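Kitchens > Small Homes > Table Talk

We use cookies to improve your visit. Accept | Settings

The owner of a small flat in Clondevcombe keeps all the cutlery right on the dining table — and loves it! "I got so tired of drawers," she told me. "Now dinner starts with everything in reach, even the chopsticks." 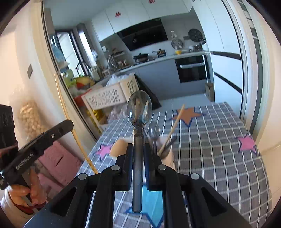

Stars on the cloth

The plaid cloth came first, and she grins when I mention the stars. "They cheer me up at breakfast, every single time!"

Her one rule is spoons with the bowls up. "I can grab the right one half asleep — and I usually am."

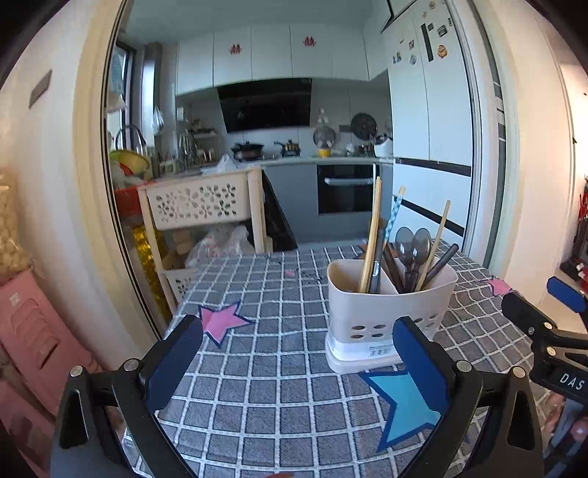
The beige holder, with spoons and chopsticks, on the starry cloth.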